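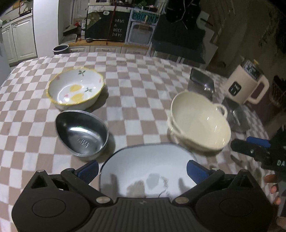
A reader of the previous page wrote in to say that the exposure lock had made no difference, and that the segmenter still returned two masks for every shiny bowl. Lock the exposure by all means, but the fault lies further down the pipeline, in how masks are merged before they reach the planner. The steps below fix it in Sonder.

## Before you start

You need a working Sonder install, a calibrated wrist camera and a recorded session to replay. Do not tune on live frames. The lens profile must be loaded first, or rim fitting will fail on anything near the corners.

```
sonder profile load gunness-wide
sonder replay session.log --paused
```

## 1. Undistort before segmenting

A round bowl seen through the wide lens comes out stretched or pointed, depending on where it sits. If the ellipse fitter runs on the raw picture it will reject these shapes or split them. Move the `undistort` node ahead of `segment` in the graph file. Older Gunness templates have the order reversed.

## 2. Mask the tool

The fingertips and linkage sit in the same part of every picture, apart from the travel of the fingers. Use the dynamic mask, which follows the reported opening width:

```
tool_mask:
 mode: dynamic
 source: gripper_width
 margin_px: 4
```

A static mask drawn at full opening leaves the pads exposed as they close, and the segmenter then attaches them to whatever lies between them. If a second gripper can come into view, give it a class of its own. The tool mask will not cover it.

## 3. Merge by rim

Highlights on polished steel and glaze cut a bowl into pieces. Painted motifs do the same. Set the merge rule to `rim`, so that any mask lying wholly inside a fitted rim is absorbed by it:

```
merge:
 rule: rim
 min_area_px: 700
 hold_frames: 3
```

Patterned cloth gives weak edges that the fitter may take for part of a rim. Raise `edge_floor` in steps until they go. On checks, 30 is a fair starting value.

Clear containers are a separate matter. The cloth pattern shows through them and the rim rule often finds nothing to hold on to. Send them to the Kulkarni depth filter, or mark them as keep-out regions and plan round them.

## 4. Check the result

Step through the replay with the overlay on:

```
sonder replay session.log --overlay masks --step
```

Each vessel should carry a single label that does not change while the arm moves. If labels swap between neighbours, raise `hold_frames` by one and replay from the start. Shadows inside a pale basin should carry no label at all. If they do, `min_area_px` is too low.

Save the graph under a new name. The Londutstead build overwrites the default on update.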